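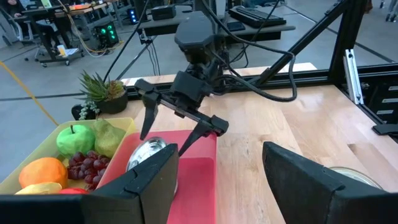 News > Local > Water and Roads

Covden meter replacement moves to Clilthorpe side

Wednesday, July 14, 2021

The second stage of the Covden water meter replacement begins on the Clilthorpe side of the river next week, with 841 household connections scheduled before the end of November. Work will proceed street by street from the pumping station towards the old quarry road.

The existing meters are mechanical units with a rotating piston. As the piston wears, small flows pass without being recorded, and the reading drifts low. Bench tests on 87 meters removed during the first stage found that most were within tolerance at normal household flow but under-registered at the low flows typical of a dripping tap or a leaking cistern.

The replacement units have no moving parts in the water path. They measure flow by ultrasonic pulse and store an hourly total, which is collected by a vehicle driving past the property. Readings will continue to be taken quarterly. The tariff is unchanged, although households with an undetected slow leak may see a higher volume on their first bill.

Hernán Ospina, the network engineer responsible for the program, said the order of work had been set by pipe age and pressure zone. "We want every meter in a zone changed before we compare the zone inflow with the total of the household readings," he said. "With a mix of old and new meters, the difference doesn't tell you much about leakage."

Each replacement requires the supply to be shut off at the boundary valve, normally for less than half an hour. Residents do not need to be home if the meter box is accessible from the street. Where the meter is behind a locked gate or inside a building, a card will be left with a number to call for an appointment.

Crews will flush the connection at the front garden tap before leaving. Some air and discolouration may remain in the line, and the water utility recommends running a cold tap for a few minutes before using a washing machine or dishwasher. Hot water systems should not need to be switched off for an interruption of this length.

A small number of properties will take longer. Records show 208 connections in the stage with galvanized service pipe on the street side, and these will be inspected when the box is opened. If the thread is corroded or the valve does not close fully, the crew will fit a temporary spacer and refer the job to a second team – usually within the same week. Pipe on the customer's side of the meter remains the owner's responsibility, and no work will be done on it without written agreement.

Traffic effects are expected to be minor. Parking will be restricted on one side of Uma Street while the larger meters serving the shops are changed. Those meters are 50 mm units set in concrete pits under the footpath, and the work will be done before opening hours. Pedestrians will be directed to the opposite side. The bus stop outside the bakery stays in use.

The first stage, on the Covden side, finished two weeks behind schedule. Most of the delay was attributed to boxes that had been paved over or buried under garden beds. Owners in the second stage are asked to find the box and clear soil and plants from the lid before the date shown on their notice. The lid should be left in place.

Old meters are tagged with the address and final reading and kept for one full billing cycle in case a reading is disputed. They are then stripped, with the brass bodies sold for scrap. A customer who wants the old meter tested must apply before that period ends. The test fee is refunded if the meter is found to have been reading high.

Notices for the first streets were delivered on Monday. Residents who rely on a continuous supply for home dialysis or other medical equipment should contact the utility's service desk as soon as they receive one, so that a temporary bypass can be arranged. The same desk will take questions about access, tenanted properties and shared meters.

The third and final stage covers the rural connections north of Clilthorpe. No start date has been set.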